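Old Dell tower, cooler is off — clean it up or part it out?
Muvix Forums > Desktop Hardware > Repair and Reuse

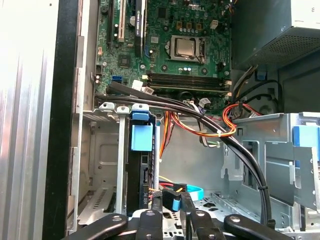 Original post

sross_bench
Posted Thursday, 7:40 pm

Picked this up from the Drallmont surplus sale in February and finally got the side off. It's a Dell board. The CPU is sitting in its socket with no cooler on it, and I don't have the original one. The power supply is still in and cabled up as far as I can tell. I paid 60 dollars for the tower and a monitor together.

I want it for a spare machine in the sewing room, mostly for printing patterns and a bit of email. Before I spend anything:

1. Can I use any cooler that fits the socket, or does it have to be a Dell one?
2. Should I pull the CPU to look at the pins, or leave it where it is?
3. Is the power supply worth keeping?

Shirley Ross

Replies

tinplate
8:02 pm

Leave the CPU where it is. If the lever is down and the lid is flat, you gain nothing by lifting it and you can bend something. Wipe the top with isopropyl and a coffee filter, let it dry, then new paste.

On the cooler, check the mounting holes before you buy. Dell changed the hole pattern on some of these and a few of them screw into the case instead of a backplate. Measure center to center.

Munro_Dave
8:15 pm

I'd part it out. Sell the memory and the CPU, recycle the rest. By the time you've bought a cooler and a drive you could have a used office machine that works out of the box, with a newer processor.

tinplate
8:21 pm

She already has the case, the board and the supply. A used cooler for one of these is cheap. I don't see the case for scrapping it before it's been tested.

Munro_Dave
8:30 pm

The case for scrapping it is that she doesn't know why the cooler came off. People don't usually take one off a healthy machine.

oldfan_ken
9:11 pm

They do at surplus sales. I've seen whole pallets with the heatsinks pulled for the metal. Doesn't tell you much either way.

Shirley, don't power it up to "just see" without a cooler. It will probably shut itself off, but I wouldn't count on it.

For the supply, look at the main plug on the board and count the pins. If it's the standard 24 you can swap in any ATX supply that fits the bay. If it isn't, keep the one you've got or buy an adapter. I use a Boseo tester on mine before I trust them.

sross_bench
9:48 pm

Thanks all. I haven't plugged it in and won't. I'll leave the CPU alone.

Does the wiring matter? The red, orange, yellow and black bundle loops around quite a bit near the supply. It has small white ties on it but I'd like it out of the way of whatever cooler goes in.

tinplate
10:05 pm

Snip a tie if you need to, use side cutters and watch the insulation. Then tie it again against the frame. Just keep it clear of the fan blades.

Check the capacitors near the socket while you're in there. Flat tops are fine. If any are domed or have brown crust on them, I'd go along with Dave.

Munro_Dave
10:12 pm

Agreed on that at least. I'd still put a limit on it. More than 100 dollars all in and you're losing money.

sross_bench
10:20 pm

That's fair. I'll get a flashlight on the capacitors tomorrow and measure the holes, then post the numbers.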